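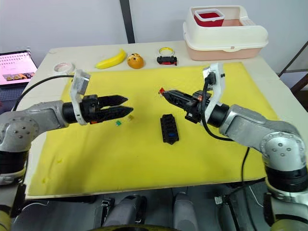

4.3 更换滤芯与冲洗管路

本节适用于 Trillitz 台下式净水装置的单级与双级型号。首次安装请先完成 4.1 与 4.2 的全部步骤。双级型号的预滤筒位于左侧，主滤筒位于右侧，两者螺纹规格不同，不可互换。

滤芯额定处理量为 3,000 升。控制面板上的计数器达到该数值后，指示灯由绿色变为黄色，装置仍可继续出水。计数器达到 3,792 升时，电磁阀自动关闭，须更换滤芯并复位后方可恢复供水。进水硬度较高的地区，应在黄灯亮起后尽快更换。

所需物品
滤筒扳手（随机附带）
Temari 主滤芯一支，双级型号另需预滤芯一支
O 形密封圈，每个滤筒一只
食品级硅脂
容积不小于 11 升的水桶
干布

注意：更换过程中滤筒内会有余水流出。请先将柜内的电源插座及延长线移开或遮盖。

拆卸

1. 关闭进水角阀，手柄应与管路垂直。
2. 打开净水龙头，放水至水流完全停止，保持龙头开启。
3. 按住滤头顶部的红色泄压钮，直至听不到排气声。
4. 拔下电源适配器。
5. 将水桶置于滤筒正下方，用扳手套住筒体下部，从下方看按顺时针方向旋松。
6. 旋松后用手托住筒体，继续转动直至脱离，倒掉余水。
7. 取出旧滤芯和旧密封圈。旧密封圈不得重复使用。

警告：未泄压时不得旋动滤筒。筒体在带压状态下脱落可能造成人身伤害。

清洁

8. 用清水和软布擦洗筒体内壁。不得使用含氯漂白剂、丙酮或研磨类清洁剂。
9. 检查筒体螺纹及底部有无裂纹或发白。如有，应更换筒体，不得粘补。
10. 擦净滤头内侧的密封面，确认没有残留胶粒。

安装

11. 在新密封圈表面薄涂一层硅脂，放入筒口凹槽，确认无扭曲。
12. 拆除滤芯的塑料封膜，将带双道密封的一端朝上插入滤头，推到底。
13. 套上筒体，用手旋紧，再用扳手加拧四分之一圈。
14. 缓慢打开进水角阀至半开，观察 2 分钟。接口处无渗水后再全开。
15. 接回电源适配器。

说明：用手旋入时如阻力明显偏大，应退出重新对正。强行拧入会损坏滤头螺纹，此类损坏不在保修范围内。

冲洗与复位

16. 龙头全开，连续放水 11 分钟。初期出水可能呈灰色，为活性炭细粉，不可饮用。
17. 关闭龙头，静置五分钟，再放水一分钟，排出管内空气。
18. 长按面板上的复位键，蜂鸣器响两声后松开，计数器归零，指示灯变为绿色。
19. 在柜门内侧的标签上填写更换日期和滤芯批号。

出水在数日内可能略呈乳白色，静置后自下而上变清，属微小气泡，不影响使用。

故障处理

筒口渗水：关闭角阀并泄压，取下筒体，检查密封圈是否移位或夹有异物。不得仅靠加力拧紧来止漏。
流量偏小：确认角阀已全开，封膜已拆除。双级型号另须检查预滤芯是否装反。
复位后仍亮黄灯：断电一分钟后重复第 18 步。两次无效时，请联系 Perel 服务部。
出水有异味：重复第 16 步。长期停用后出现异味的，应更换滤芯。

停用与防冻

预计停用超过两周时，关闭角阀，排空滤筒并取出滤芯，筒体敞口晾干后装回。室温可能低于零度的场所，应在每年 10 月 31 日前完成排空。Kárason 型快接头在排空后须同时拔下蓝色卡环，否则接头内仍有存水。

本节于 6 月修订，更改了第 13 步的拧紧量及第 16 步的冲洗时间。修订人：Melina Tsoukalas。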